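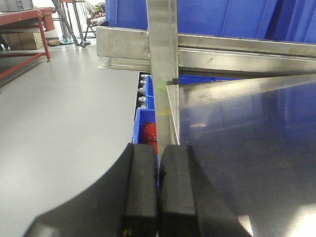 Could the blue bins stay where people can reach them, Kirkitz asked after reading our last update, and would the small parts get a home of their own? Yes to both! The storeroom fit-out at Timgate is coming along beautifully, and we've now spent $2760 of the grant.

The steel shelving is in, with the large bins up top and smaller ones on a lower level. We've sorted 126 lines of stock so far — fittings, spools, odds and ends we'd forgotten we owned — and Pimo is printing the labels.

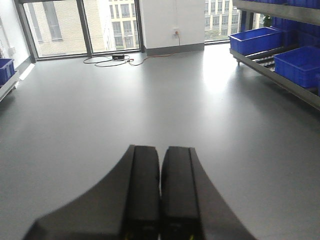 Keeping the middle of the floor clear was the other big promise in our January plan, and we're thrilled with how much easier it is to get a trolley through.
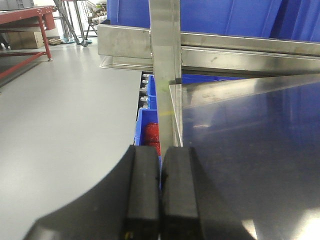
TIMGATE, 2021-03-21

Still to do: nine shelf labels, the colour chart for the bins and a final stock count. Janevski has quoted for 31 extra dividers, and we'd love your okay on those before we order.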